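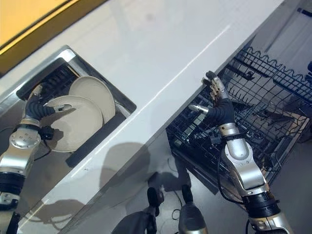 The second period of the kitchen work is finished, and with this report we want to tell you where the money went and what we can now say about your main question: can a machine do the ordinary chores of a shared kitchen today, at a level that a paying customer would accept? The short answer is that it can do parts of some chores, slowly, with a person near. The dishwasher task is our best example of this. The plates stand in a rack in the sink, the dishwasher is open next to it, and the two arms must share the work: the left hand holds a plate by its rim while the right one waits over the dishwasher rack with open fingers. For a person it is one movement of the body, almost without thinking. For us it was most of the period.

Print this page | E-mail this page

Posted in December by Fadime Dağdelen, project lead, Nosell

Filed under: Funded Projects – Home and Shop – Progress Reports

To: Elmarie Coetzee, Billiveo program office

1. What we promised for this period

In the plan which you approved, we had four chores to bring from "tried once" to "measured". These are: loading the dishwasher, wiping a counter, folding kitchen towels, and filling a shelf in the small shop on the ground floor. We also promised to write down each failure in the same way, so that the chores can be compared with each other. The last point was your request, and I must say it was a good request, even if it made the test days longer.

Three of the four chores are measured now. The towels are not. I explain this in section 4.

2. Loading the dishwasher

We ran 28 full attempts. An attempt is counted as full when the robot starts with plates in the sink rack and nobody touches the robot or the plates until the end. In 20 of them all plates came to stand in the dishwasher rack in a position which Unathi Lekota, who judged the results, would leave as it is. In the other attempts something had to be corrected by hand. We had two broken plates in the whole period, both in the first days.

I would like to describe where the difficulty is, because it was not where we wrote in the proposal that it would be. We expected problems with seeing the plate. A light plate against a dark rack is easy to find for the camera, and this part was almost solved when we started. The steel of the sink made some trouble in the afternoon when the light comes low, but a change of exposure was sufficient.

The difficult part is the grip at the rim. When two plates stand close and one covers a part of the other, the fingers have little space between them. If the fingers close too early they push the front plate against the one behind, and then both plates lean differently than before and the plan is not correct anymore. Tshepo Matlala rewrote this step so that the hand first makes contact with one finger on the inner side of the plate and only then closes the other fingers along the rim. After this change the attempts became much calmer. It costs time, but we accept it.

The second difficulty is the cables. They hang at the wrists and we knew this from the beginning, but in the sink it is a real disadvantage. A cable can lie on the plate which the robot wants to lift. In one attempt the cable was pulled between two tines, and we pressed the stop button. Plallberg, who supplies us the arms, has offered a sleeve that keeps the cable close to the forearm. It is ordered and not yet delivered.

The third is the placing. Wire racks are not the same from one dishwasher to another, and the tines are thin and dark. The robot finds the row well, but it puts the plate sometimes one gap too far, so that it touches its neighbor. A person feels this touch and moves back a little. Our robot feels it too, but it does not yet know what to do with the feeling. At the moment it stops and waits.

On the speed: the robot is far slower than the kitchen staff of our partner Gumede. I do not want to hide this. If somebody stands beside it and looks, it is not pleasant to watch. If it works alone in the night, the speed is maybe not so important, and this is the use which Gumede is interested in. But for working alone it needs to be reliable, and a result like the present one is too low to leave it without a person in the room.

We tested only plates. Cups, cutlery and glasses are for the next period, and I ask you to not read the result as "the robot can load a dishwasher". It can load plates into a dishwasher which it knows.

3. Counter and shelf

Wiping the counter went better than planned. A white glossy surface shows every mark, so the judging was strict, and the robot still leaves gray smears when the cloth is too wet. The movement itself is reliable. What is missing is the decision when the work is finished. Today the robot wipes a fixed pattern and ends, even if a spot remains in the middle. Unathi has begun to compare the surface before and after, and the first results look usable, but reflections of the lamps are sometimes taken for dirt. Then the robot rubs a reflection for a long time.

The shelf in the shop is a different story. Boxes with straight sides are placed well and in line. Soft bags fall over, or they stand but with the label to the wall. The shop manager told us that she would take the robot for boxes tomorrow if somebody else opens the cartons. Opening the cartons was never part of our plan, but we heard this remark several times, from her and also from Gumede, and I think we should take it seriously. A chore is in practice longer than the part that we had cut out for the test. Before the dishwasher can be loaded, somebody has to open it, pull the rack out and remove the leftovers from the plates. All of this was done by a person in our attempts.

4. What was not done

The towel folding is behind schedule. We lost working time because the left hand had a damaged finger joint and had to go back to Plallberg for repair. We had to decide which chore would wait, and we chose the towels because they need both hands with full finger control during the whole chore. The programming is prepared and was tried in simulation. There are no numbers from the real robot, and for this reason I report none.

We also did not hold the open afternoon for the kitchen staff. It was planned for a Wednesday, which is delivery day at Gumede, and we noticed this too late. It will be moved to the next period.

5. Money

The spending is within the approved budget. The repair of the hand was covered by the supplier, only the transport was paid by us. The line for consumables is a little over (plates, cloths, detergent) and the line for travel is under, and Sabine Wunderlich from our administration has asked your office if the one may balance the other. Her table is sent separately. We would be thankful for an answer before we order the glasses, as these will be the larger part of the consumables next time.

6. What we conclude for the main question

From the present results I would order the chores like this. Placing boxes on a shelf is near to being useful. Wiping is useful if somebody looks at the surface afterward. Loading plates works on most attempts in one known kitchen, and I would not promise it for a second kitchen before we have tried it. For folding we have no opinion yet.

In the proposal we wrote that a robot could "take over" the closing work of a small kitchen. I would like to withdraw this wording. What we see is a machine which can take a part of the closing work if the people arrange the rest around it – the plates in the rack and not in a pile, the dishwasher open, the floor free of things. The staff at Gumede were friendly about this, but they asked, with good reason, how much time they save when they must prepare so much. We have not measured the preparation time. We will do it in the next period, with the same form that we use for the failures.

7. Next steps

– Mount the cable sleeves and repeat the plate attempts under the same conditions.
– Teach the placing step to move back after a light contact and try the next gap.
– Start with cups. Glasses only after the cups are judged acceptable.
– Measure the time a person needs to prepare the kitchen and to correct the result.
– Repeat the plate task in the second kitchen at Gumede, with a dishwasher of another type.
– Towel folding on the real robot.
– Open afternoon for the staff, on a day that Gumede chooses.

If you wish to see a test day, please write to me or to Tshepo. The mornings are better, as the robot is calibrated then and the kitchen is quiet until lunch.

Fadime Dağdelen

Print this page | E-mail this page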